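Correspondent Banking Working Group
Minutes of the August meeting, held by conference call, 9:30 a.m.

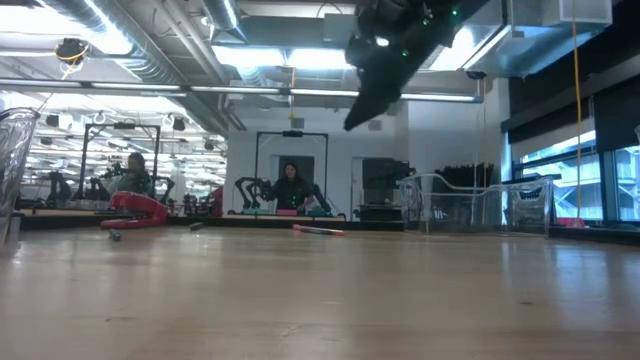 A marker and other small items on a wooden table.

Present: chair, payments operations, treasury, financial crime compliance, legal, internal audit (observer). Apologies received from the branch network representative.

1. Minutes of the previous meeting

Approved with one correction. Under item 4, "nostro" should read "vostro" in the second sentence. The corrected version has been filed.

2. Matters arising

2.1 The revised questionnaire for respondent banks has been issued. Replies are complete except for Terent Bank, which asked for more time on the beneficial ownership section. Extension granted to the end of the month.

2.2 Treasury has confirmed the cut-off times for same-day dollar payments. No change to the published schedule.

2.3 The action on dormant account fees is carried forward. Legal is still reviewing the fee clause in the older account agreements, some of which do not contain one.

3. Vaslow Clearing: notice of change in terms

3.1 Vaslow Clearing has given written notice that it will apply a minimum monthly activity charge to each dollar account it holds for us. The charge is $2,000 per account per month and is waived where the account meets the activity threshold in the new schedule.

3.2 We hold 7 accounts with Vaslow. Treasury reported that the main settlement account and the trade finance account meet the threshold comfortably. The remaining accounts do not, and were opened for product lines that have either closed or moved to other routes.

3.3 Payments operations asked whether the low-activity accounts could be merged into the main settlement account with sub-ledgers kept on our side. Treasury saw no obstacle. Compliance asked that the sub-ledgers carry the full originator details so that screening alerts can be traced without a manual lookup. Operations said the current message format supports this, but the reporting extract does not, and would need a change request.

3.4 Legal noted that the notice period runs from receipt of the letter and that the agreement allows us to close individual accounts without ending the relationship. Closure letters must be signed by two authorized signatories. The signatory list held by Vaslow is out of date and must be replaced first.

3.5 Agreed: close the low-activity accounts after balances have been moved and standing instructions redirected. The main settlement account and the trade finance account stay open on the new terms.

4. Respondent account review

4.1 Compliance presented the review of vostro accounts. A total of 373 alerts were raised in the period. All have been closed or escalated. The largest group came from incomplete address fields in incoming payment messages, mainly from one respondent, Shen Commercial Bank.

4.2 Shen has stated that the address problem arises in its own customer file and that a data repair is in progress. Compliance considers the explanation reasonable but has asked for a sample of repaired records. Until the sample is received, payments with missing address fields will continue to be held for manual review.

4.3 Operations reported that manual review is causing delays for Shen's customers and asked for a second reviewer in the afternoon. Chair agreed to raise this with the head of operations. Internal audit asked that any second reviewer complete the screening course before being given release rights.

4.4 The risk rating for Shen is unchanged. The rating for Terent will be set when the questionnaire is complete.

5. Plenda reconciliation system

5.1 Testing of the Plenda system continues. The automatic match rate on nostro statements in the last test cycle was 70 percent. The acceptance criteria call for a higher rate before parallel running begins.

5.2 Most unmatched items are charges posted net by the correspondent where our ledger shows the gross amount. The supplier has proposed a tolerance rule. Internal audit objected to a tolerance without a separate charges account, as small differences would then be written off unseen. Treasury agreed with the objection.

5.3 Agreed: the supplier to be asked for a rule that posts the difference to a charges account, with a daily report to treasury. Parallel running will not start until this has been tested.

6. Actions

Treasury: move balances from the Vaslow accounts to be closed, and supply closing statements.
Legal: update the signatory list, then draft closure letters.
Payments operations: redirect standing instructions; submit the change request for the reporting extract.
Compliance: obtain the sample of repaired records from Shen; follow up with Terent.
Chair: raise afternoon review cover with the head of operations.

7. Any other business

Legal asked that copies of all notices from correspondents be sent to its shared mailbox on the day of receipt. Agreed.

The call closed at 10:50 a.m.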